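# Kitchen Cell, Planning Gallery

Rekevach, equipment budget page. Last changed 23/01/2025.

We are deciding what to buy for the second kitchen cell at Rekevach, and I promised the people in the Clasa office a page with pictures, because a spreadsheet doesn't show them much. There are two pictures for now. Under each I write what it means for the order list. Please excuse my English in some places, I wrote it in one evening and Nestor Magbanua corrected only the first half.

The main points of the plan are these. The arm and the gripper stay the same model as in the first cell, so the spare parts can be shared. The table will be new. The small objects we buy ourselves from the ordinary shop, and for them I reserved 500 euros for the year. Cables, connectors and spare finger pads have their own line, and I ask you not to mix it with the objects, as happened last year.

## The table and the oven

When you plan a cell like this one, the arm takes all the attention and the table gets what is left. I think it should be the opposite. The toaster oven occupies the right third of the tabletop, and the plate, the cup and the food must share the rest with the arm. For the new cell I therefore ask for a table which is 40 cm longer on the oven side. The offer from Etwood for this table is 1244 euros with delivery, and the legs are included. A white top again, please, so the two cells look the same to the cameras.
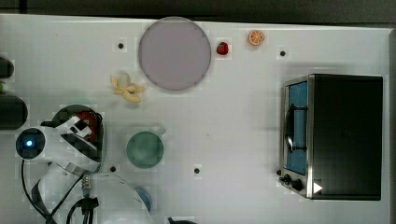 Magbanua would like to wait with the longer table. In his opinion the floor in the second room should be measured again first, with the door open, and the Etwood price is valid until March, so we lose nothing by it. He also asks whether the second oven must be bought new, or if one from the canteen store at Clasa can be taken over.

To the first question I agree, and I will measure. To the second, I prefer a new oven of the same type. If the door handle is in another place, the whole door task has to be taught again, and those hours cost more than the oven. I put 100 euros for it in the list.

The objects for the second cell are a repeat of the first list: plate, cup, banana, strawberry, orange slice. Each one should be bought two times. The spare set stays closed in the cupboard until it is needed.

## Bottles and the gripper

Here the question is the fingers. A bottle is wide and curved, and we want the same pair of fingers to take also the small things like a strawberry. Maglaya offers us a set with softer pads, and another set which opens wider. We can't pay for both this year. My proposal is to order the softer pads now and to put the wide set in the plan for next year, with a remark that it has priority.

I also want a second wrist camera on the list, as a spare and not as an extra. From the overhead view it's difficult to judge how a finger sits against a round side, and the wrist view helps very much with this. If the only wrist camera stops working, we have to wait for the delivery, and the cell can't be used for bottle tasks in this time.
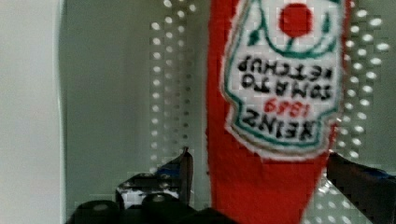
*Heinz ketchup bottle, upside down between the fingers, wrist camera view.*

For the budget, the bottles belong to the shop line together with the other objects.

## Still open

- Measuring the floor in the second room (me)
- Answer to Etwood about the longer table, before the end of March
- Written offer from Maglaya for the softer pads, with the delivery time
- Price for one spare wrist camera and its cable
- Decision about the oven, Magbanua and me together

If you see a position that is missing, write it in the shared list under "cell two" and put your name next to it. I will move it to the correct line myself.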